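3.2 Arriving, eating, and finding one's people

We had planned to begin our analysis with the speeches, as most writing on party conventions does. When we sat down with the diaries, though, we kept finding ourselves back at breakfast. The delegates who wrote for us filled page after page with hotel lobbies, shuttle lines, name badges that would not stay clipped, and the question of who had saved a seat for whom, and only then (often late at night, in handwriting that had plainly gotten tired) did they get around to what had been said from the stage. After some back and forth we decided to follow their lead. This section deals with the hours before the first gavel, which in the Rirkside diaries run from a little after six in the morning until the floor opened.

The full set comes to 1,898 diary entries, written by first-time delegates and by people who had been attending state and national conventions for most of their adult lives. We read every entry at least once, and Siddiqui then went back through the morning ones on her own, marking any mention of another delegate by name or by caucus. Agyeman did the same for places. Our two sets of marks overlapped much more than we had expected. A place in these diaries is nearly always a place where somebody was met, and the writers seldom bother with a room in which they talked to no one.

Take the caucus breakfasts. On paper these are small official meetings, each with a chair, a guest speaker and a sign-in sheet, and past work has tended to treat them as a kind of warm-up for the main program. The first-time delegates did not write about them that way at all. One woman from the Grimshaw delegation gave the evening's keynote a single line and then spent three pages on the labor caucus, where she had been seated by chance beside a retired bus driver who had known her late father through the union. "I came for the vote," she wrote, "and I think what I will remember is the eggs." Others wrote in much the same spirit about the rural caucus, the disability caucus and the youth caucus, the last of which ran out of chairs and carried on quite happily on the carpet.

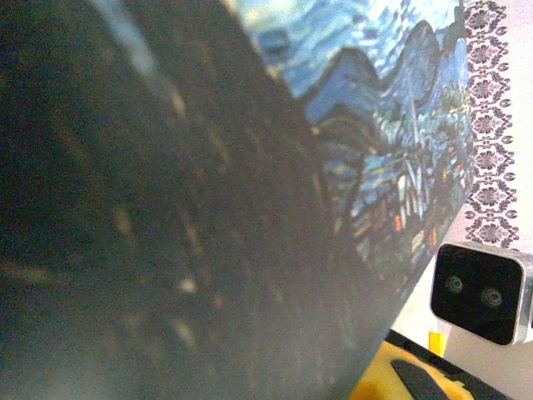

Figure 2. Printed panel in the style of Van Gogh's "The Starry Night," with the village and hills at right.

Returning delegates wrote shorter morning entries, and we will admit that at first we took this for boredom. A closer reading changed our minds. Experienced delegates wrote less because they were busy, and they were busy being greeted. Their entries are thick with first names and half-finished errands: find Dolores about the platform language, get the spare lanyard, sit with the new people from the river counties so they don't end up alone at the back. Several of them described a duty to look after newcomers, and a few could name the person who had once done the same for them. We call this kind of work hosting. It appears in no program and on no job list, and the party's state office at Arnance, which was very generous in answering our questions, had no word for it either.

Hosting did not reach everybody. Delegates who stayed at the overflow hotel in Rorier had a longer ride in, and their diaries show it. They missed the early caucuses more often, ate on the bus, and tended to describe the hall as something they walked into already late. One man wrote that by the time he found his section "everyone had already met." He went on to have a perfectly good week, by his own account, and made friends on the return shuttle that he was still writing to in July. Even so, his first morning reads very differently from those of the delegates who only had to take an elevator down, and we would ask planners to think about this when they hand out room blocks, which is usually done by the order in which the delegations send in their forms.

We should say something here about what diaries can and cannot tell us. People who agree to keep one are likely to be people who enjoy company and enjoy writing about it, and a delegate having a lonely time may well have put the notebook away in a drawer. We did hold follow-up calls with those whose entries stopped early, and most of them told us they had simply gotten too tired to write. Two said they had felt out of place. We come back to their accounts in Section 5, after we have followed the rest of the group onto the floor and through the long first afternoon of credentials and rules.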